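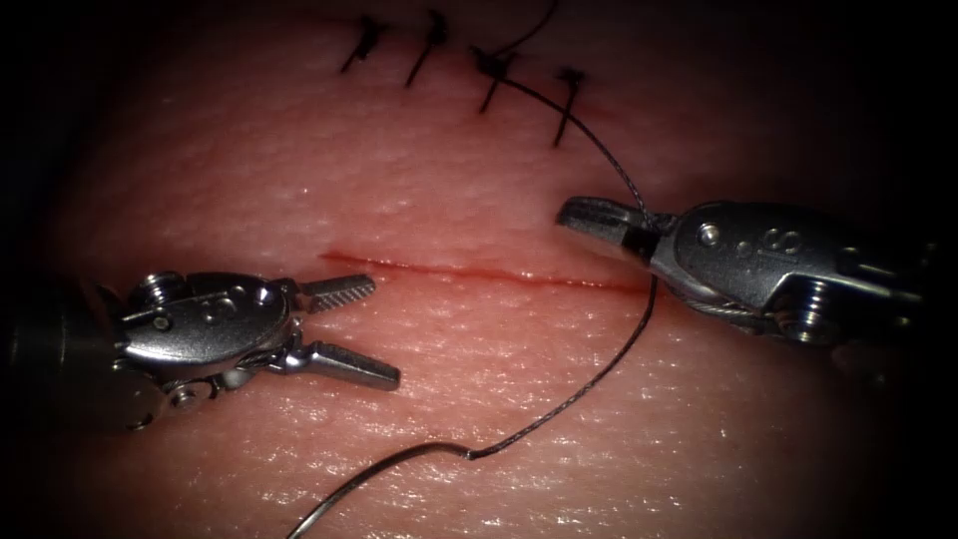 Handout 4: Simple interrupted stitches on the practice pad

Hi all, these are my notes for the suturing session, tidied up from the ones I scribbled on the whiteboard last April (thanks to Latifa Bensaid for copying them down before I wiped it off!). Read them before you come. You'll be at your pad most of the time and I'd like to talk less than I did with the last group.

What to bring
Your Kornen kit, the reading glasses you keep pretending you don't need, and a pen. Pads and black braided thread are in the Vandis cabinet by the sink. Sign for your pad on the sheet.

Before the first stitch
Look at the cut for a minute. A thin, nearly closed line like ours is easy to underrate – the edges sit so close together that people grab a tiny bite on one side and a huge one on the other, and then the skin puckers when they tie. Decide where your stitches will go and stick to that. I like to work from one end, but Babatunde Sani starts in the middle and halves the gaps, and his rows come out lovely too, so try both and see which suits your hand.

The stitch itself
1. Hold the needle in the driver well back from the point, and square to the jaws.
2. Go in with the point straight down. Turn your wrist and let the curve do the work.
3. Come out the same distance from the cut on the far side.
4. Pull the thread through until you have a short tail left. Keep the long end out of your way (it WILL try to wrap itself around the last knot).
5. Tie, lay the knot to one side of the cut, and trim.

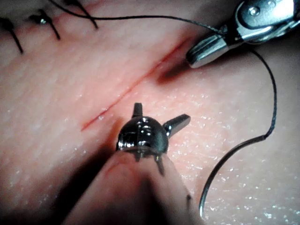

Ververidis Building, Oct 6, 2025

A few things I added after reading your questions. Chiamaka Bashir asked how tight is tight enough. Edges touching, no more. If the pad bunches up under the knot, you've overdone it, so snip that one and go again. No shame in it, I still do it myself when I'm chatting.

Kęstutis Kuusk wanted to know if the tails have to match. For marks, no. I do want them long enough to get hold of when you take the stitch out, and short enough that they don't tangle with the neighbor. What I look at first is spacing. Three stitches that sit evenly along the line tell me more than a long row that wanders.

And please watch your loose thread! A big loop lying across the pad is fine as long as you know where it goes. Before you pull, follow it with your eye from the needle back to where it comes out.

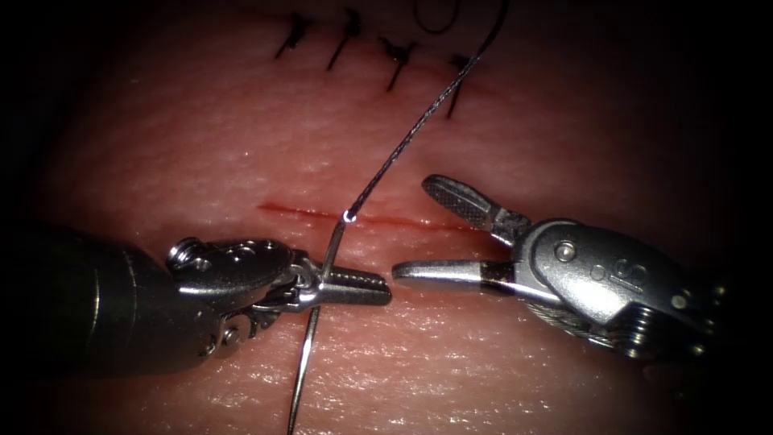 Needle grip is the other thing I keep going on about. When you pass the needle over the cut, stop and check that it's still firm in the jaws and hasn't swung around. If it has, park it and take a new hold, because fixing it halfway through a bite tears the pad, and then you're stitching a hole next to a cut.

Practice for next time
Finish your row, then take out every second stitch and put it back in. Hyun-seo Ok has the key to room 103 if you want extra bench time. Wipe the pads and put them flat in the drawer, skin side up. Needles go in the yellow tub and nowhere else.

Reading: chapter 33 of the Flutula manual, just the part on knots. You can skip the history bit, although I'm fond of it.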